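Robots and Learning from Examples
Notes for Unit 4: Gathering Demonstrations

Please read these before you come to the lab. They run a bit long, I know, but the session goes so much better when everyone has the main ideas in their head already, and I would much rather spend our time together at the arms than at the whiteboard.

Last unit we trained a small model on examples that came ready-made in a folder. This time you are the ones filling the folder! A demonstration (we also say "episode") is one complete run of a task, from a starting arrangement to a finished one, with the arm positions and the camera views saved all the way through. The model never hears you explain what you were trying to do. All it gets is the recording, so whatever you want it to learn has to be in there somewhere. 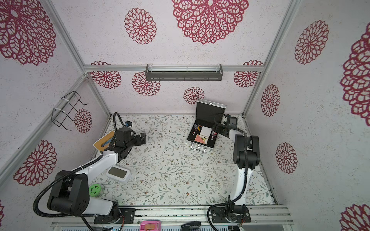

Hanne Brightwell
Lecturer, Robotics Teaching Lab, Susisdale

The task family for this unit is called Mekero, after the old project it grew out of, and it is built on a hinged metal case with small things inside it. I am very fond of it as a teaching task. A lid has to be swung on its hinge, so the gripper must follow a curve and can't just go in a straight line. Dice are small and like to roll away. A card is flat and awkward to get a fingertip under. And with two arms you have to decide which one does what, and whether the other one waits or helps.

Before you record

Write your task as a single sentence and agree on it with your partner. "Tidy the case" is too loose - one of you will think it means closing the lid and the other will think it means sorting the dice. "Take one red die out of the case and set it on the mat" is much better, and two strangers could both do it the same way.

Then decide what counts as the start and what counts as the end. Last October we had a group with lovely smooth recordings and no agreement at all on the ending. Some episodes stopped when the gripper let go, some stopped when the arm was back at rest, and the trained model dithered over the mat like a person who has forgotten why they walked into the kitchen. We kept 426 of their episodes and re-cut every one by hand. It took most of a month of evenings, and I still think of it whenever I see the word "done" in a lab book.

Varying the arrangement

If the case sits in exactly the same spot every time, the model may learn the spot and ignore the case. Turn it a little. Slide it toward one arm, then toward the other. Record some runs with the lid up at the start and some with it down, if your sentence allows for both. Leave other objects on the mat too, and move those around between runs, so that the model has a chance to find out which things matter for the job.

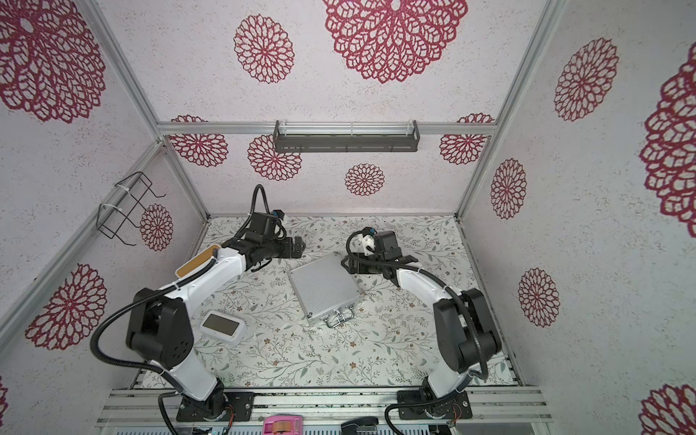 Figure 2. Both arms over the mat, with the case between the grippers.

Do this with a plan, please. People who try to be random usually aren't, and they drift back to the same three or four comfortable positions. The Aklow sheet (in the course folder) has a grid of case positions and angles. Pick your row, tick off each one, and write down anything odd.

Driving the arms

Go slowly, but keep moving. Long pauses are a real nuisance, as the model sees hundreds of moments where the right thing to do is apparently nothing. If you need to think, think before you press record. Small corrections are fine, and I would like you to leave them in: a near miss followed by a calm recovery teaches the model how to get out of trouble. A run where you lost patience and shoved the case across the mat should be marked as failed and kept in the separate folder. Please don't delete it.

Look through the wrist cameras every so often as you drive. It is easy to steer by your own eyes and bring a gripper in at an angle where its own camera can't see the target at all. You'll manage it perfectly well, and the model will be left guessing.

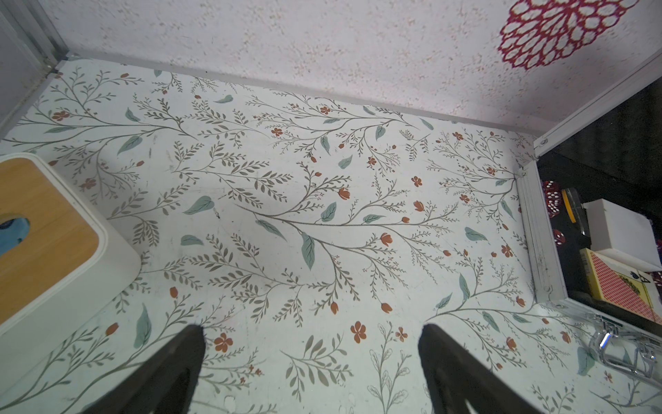

One former student wrote back to me after taking the unit that the wrist view changed how she drove: "I started asking whether I could do the move from that picture alone, and if I couldn't, I came in a different way." She also felt I was asking for too many episodes, and that 675 careful ones had served her pair better than the full set had served their neighbors. I think she has a point, and the target has been loosened to suit.

How many to record

The class as a whole is aiming for 1000 good episodes, shared across the pairs. Your own part is about what you can do without getting tired and sloppy, so take breaks and swap drivers. Put the driver's initials in the log each time you swap, because two people's habits can look quite different in the data and we'll want to compare them.

To hand in

Your one-sentence task, with its start and end.
Your Aklow sheet, ticked, with notes.
The good episodes and the failed ones, in their two folders.
Half a page on one episode you found hard to judge, and how you settled it.

Reading for next time is the Conceição handout on splitting data for training and testing. Bring your log with you, even if it is a mess!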